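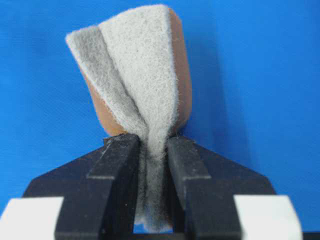 Please put the interpreter's spot ahead of the software this time, Aldana Painemal wrote to me after she'd worked through the last version, since she'd had the whole stream built before she found out the signer's hands went off the bottom of the picture. So I've moved it up front. Thanks, Aldana!

Section 7: Adding a sign language window to your stream

I'm going to assume you've got Clellar installed and your main camera showing up in it (if not, go back to Section 2 and come find me when you're done).

Before you open Clellar

1. Pick the interpreter's spot. I like a place off to the side with a plain wall or cloth behind it and a clear view of whoever is speaking. Ask your interpreter first, though. They've done this far more often than you or I have.

2. Set the second camera at chest height and leave plenty of room above the head and out past both elbows. Have the interpreter sign something big while you watch the preview. If a hand leaves the picture, move the camera back and try again.

3. Light the face and hands from the front. A ceiling light on its own leaves shadows under the eyebrows, and a lot of grammar happens up there!

Note: Clothes should contrast with the interpreter's skin tone. Solid colors, please, no stripes.

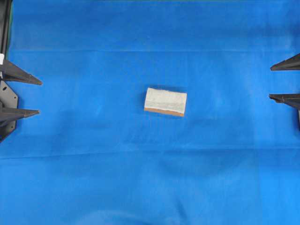 Building the window

4. In Clellar, click Add Source, choose your second camera and name it "Signer." I once left mine called "Camera (2)" and spent a whole meeting hiding the wrong one.

5. Drag the window to the right-hand side and make it 33 percent of the screen width. I know that looks huge. Shrink it any more and people watching on a phone will lose the fingerspelling.

6. Click the padlock so the window stays put when you switch to slides. Make sure your captions run along the bottom without touching it.

7. Open Video Settings and set both cameras to the same frame rate. Leave the bit rate for the Signer source at 2,000 or higher.

Caution: Don't turn on Background Blur for this source. It eats fingertips, and it does it worst when somebody signs fast.

Checking it with a real viewer

8. Start a private stream and send the link to a deaf viewer who has agreed to help. Babatunde Tamuno does ours, on his phone, and he's wonderfully blunt.

9. Speak and sign together for a few minutes. If the signing lags behind your voice by more than the interpreter normally would, raise the audio delay a little at a time.

10. Save the layout as a preset. Next time you'll only need steps 2 and 3.

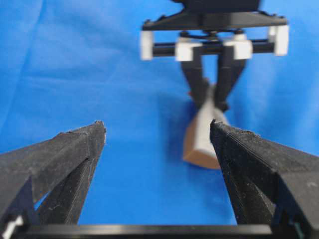
Fig. 3. Blue fabric with soft wrinkles and folds.

If your interpreters work in pairs, save a separate preset for each of them. Camera height is what usually changes, and I put a bit of tape on the tripod leg for Ulises and another for Javiera.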